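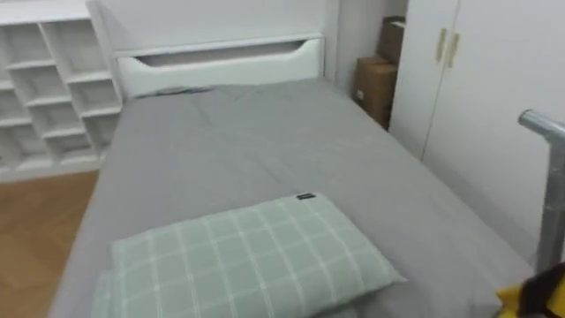 Grey cover, green checked pillow, white headboard. The pillow is not where pillows generally go.

Travstead Rooms > Room 14 > Bedding and Storage

The small bedroom at Travstead has been through several personalities. It was a study for a while, then a place to keep a rowing machine, then a place to keep everything that had been hung on the rowing machine. As of 1st June it is a bedroom, and I have the blisters from the hex key to prove it. This page is for the people who asked what it looks like, and for the smaller group who asked what it cost and whether I would do it again. There is one picture, because it is one room and not a large one. The rest of the gallery is notes, filed under the thing they complain about.

The bed
It's a single. I was talked out of a double by a tape measure. A double would have fit, in the sense that you could have opened the door and stepped directly onto it. The single leaves enough floor on one side for a person to stand and put on socks, which I now consider the minimum legal size of a bedroom.

The cover
Grey, and smooth for the most part, apart from a bunched-up bit at the headboard end. I have made this bed more carefully than I have ever made my own. You pull the fabric flat at the foot and it gathers at the head. You go up and fix the head and the foot sends its regards. I did 2 laps and called it finished. It hangs down over the sides, and I like that, having never been a person who tucks.

The pillow
Pale mint green with thin white lines in a check, like graph paper that went on vacation. It was sold to me by Fustby as part of their "quiet colors" range, and compared with the orange one beside it in the store it is practically whispering. The little dark label on the edge stays on. I took the label off a cushion once with nail scissors and ended up owning a cushion with a hole.

I bought one pillow for one bed, and I have since been told that guests expect a choice. Guests may choose which side of it to use.

The headboard
White, plain, with a long rounded slot near the top. The slot is my favorite part of the whole room. I use it as a handle when the bed needs to be dragged out for sweeping, and I suspect that a visitor will eventually use it to hang a damp towel. It came from Mendonça, who sell secondhand furniture in a building that used to be a bank, and who wrap everything in so much paper that I spent longer unwrapping it than I did bolting it on.

I had a padded headboard on the list first. Then I priced padded headboards. White panel it is.

The shelves
Tall, white, open, all square cubbies, standing right by the head of the bed. These are the Jarkex ones, and the instructions had 14 steps, with step nine being a drawing of a man looking worried. I looked like that too.

They are empty in the picture, and I'd like it on the record that this state of affairs has existed in my home. Every cubby bare! Friends have already offered things to put in them: a set of encyclopedias, a fern, a ceramic owl. I have said no to the owl. The plan is spare blankets at the bottom, books in the middle, and at the top whatever I never want to see again.

Fix them to the wall if you buy a set. It's in the instructions, after the worried man.

The floor
Warm brown wood, and the one thing in here I didn't have to carry up the stairs. It was under the old carpet the entire time, along with a quantity of dust that I choose not to discuss. I had a rug picked out for the gap beside the bed, but I've gone off the idea. The boards look good, and a rug would only slide around on them.

The wall
White. The can said it was a different white from the last white. I put on two coats and stood back, and it was white. I have a framed map that could go above the headboard, and I've been holding it up and putting it down again for a week.

Still to buy
A lamp, a hook for the back of the door, a second pillow if public pressure continues. Curtain prices are being looked into.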